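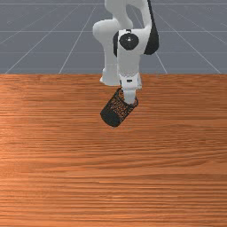

Section 3. Placing, leveling and zeroing your Dronia desk scale

The Dronia wants a surface that is flat, hard and not going anywhere. Most complaints we get about accuracy are complaints about furniture. A scale can only compare what's on top of it with what's underneath it, and if what's underneath is a stack of magazines, the reading will have a magazine-like quality. A broad wooden tabletop is fine. So is a stone counter. You will also want a light container for loose things, and a black mesh cup like the one held just over the wood would do nicely: it stands up by itself and you can see what you left in it last time. Glass desks are allowed, although the feet squeak on them and we have not found a cure.

Before you begin you should have the scale, the power adapter, the 100 g check weight in its little pouch, and four stick-on pads you will probably lose. If the pouch is empty, look in the box lid. If it isn't in the box lid, see Section 9, where we are more sympathetic.

3.1 Choosing a spot

1. Pick a place where you can leave the scale. Moving it is permitted, but you'll have to repeat 3.2 and 3.3 each time, and you won't.

2. Keep it away from fans, heating vents and open windows. The pan is wide and light and behaves like a small sail.

3. Keep it off any surface shared with a printer. When the printer warms up, the last digit starts to wander, and people write to us about it.

4. Press down on the table with the flat of your hand. If the table creaks or dips, choose another table or fix the leg.

Note: Carpet is not a surface. Neither is a bed. The feet sink at different rates and the underside of the pan ends up resting on the casing.

3.2 Leveling

1. Turn the scale over and remove the red shipping screw. Keep the screw. There is a parking hole for it next to the battery door, marked PARK, which the previous edition of this guide called the "auxiliary retention point." We have spoken to the person responsible.

2. Turn the scale right side up and find the bubble at the back left corner. It sits under a clear cap that collects crumbs.

3. Turn the front feet until the bubble is inside the ring. Clockwise raises a corner. Turn one foot at a time, a half turn or less, and let the bubble settle before you turn it again.

4. When the bubble is in the ring, push lightly on each corner. If the scale rocks, a foot is off the table. Lower that foot until the rocking stops and go back to step 3.

Caution: Do not adjust the feet with anything on the pan. The load cell is a thin piece of metal and takes sideways pushing personally. A bent cell is not covered by the warranty, and the service desk in Undport can tell.

Note: The bubble doesn't have to be dead center. Anywhere inside the ring will give you the printed accuracy. Some owners find this hard to accept and spend an evening on it.
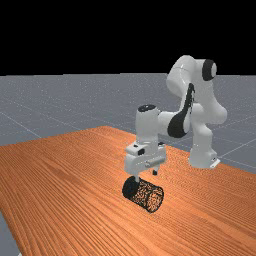
3.3 Zeroing and the check weight

1. Plug in the adapter and press the power key. Every segment of the display lights up, then the model name scrolls by at its own pace. Wait.

2. Leave the pan empty until the display shows 0 and the small circle in the corner stops blinking. From a cold start, allow eight minutes. You can skip the wait, and the scale will let you, but the zero will drift while you're using it.

3. Press and hold ZERO until you hear the beep. There are two beeps if the pan wasn't steady. In that case take your hand off the table and try again.

4. Put the check weight in the middle of the pan. Hold it by the knob. Fingerprints weigh very little but they do add up over the years, and they bring rust with them.

5. The display should read 100. If it does, put the weight back in the pouch and go to 3.4.

6. If it reads 99 or 101, remove the weight, zero again and repeat. If it still disagrees, recalibrate as described in Section 6.

7. If it reads something else altogether, check that you removed the red shipping screw. Most of the scales returned to us as faulty last March had the screw in. We sent them back with the screw in a bag.

Caution: Coins are not check weights. They wear, they vary, and they have been in people's pockets.

3.4 Using a container (tare)

The word "tare" appears on the key in letters that survive cleaning better than the others, so it is often the only one you can still read. It means: forget what is on the pan now and count from here.

1. Place your empty container on the pan.

2. Wait for the circle to stop blinking and press TARE. The display returns to 0.

3. Add whatever you want to weigh. The display shows the contents only.

4. To see the total with the container, press TOTAL. Press it again to go back.

5. When you lift the container off, the display shows a negative number. This alarms people. The scale is missing the container. Press ZERO with the pan empty and all is forgiven.

Note: The container counts toward the capacity even after you've tared it away. The Dronia handles 2,434 g in all. With a heavy stoneware bowl at 570 g, that leaves you 1,864 g for the contents. Go over and the display shows a row of dashes until you take something off.

Note: Anything that hangs past the rim of the pan must not touch the table. Large envelopes are the usual offenders. Stand them on edge in a container, or roll them up if they don't mind.

3.5 If you must move it

1. Switch the scale off and unplug it.

2. Move the red screw from PARK to the shipping hole. Finger tight is enough.

3. Lift by the casing - never by the pan, which comes off, usually over tile.

4. At the new spot, remove the screw and start again from 3.2.

For journeys by mail or car, use the original foam. Florêncio Tavares, who packs for us at Besholm, asks that customers please stop substituting popcorn. He has asked for this in every edition.

Replacement feet, pads and check weights can be ordered through Barros under the part numbers on the back cover. The bubble cap is not sold separately. It comes attached to a new casing, a decision made before our time, so clean it gently with a damp cloth and no solvent.

Section 3 was last revised on April 9, 2020 and replaces the loose yellow sheet. If your box contains both, follow this one and throw the yellow sheet away. Its diagram of the feet is upside down.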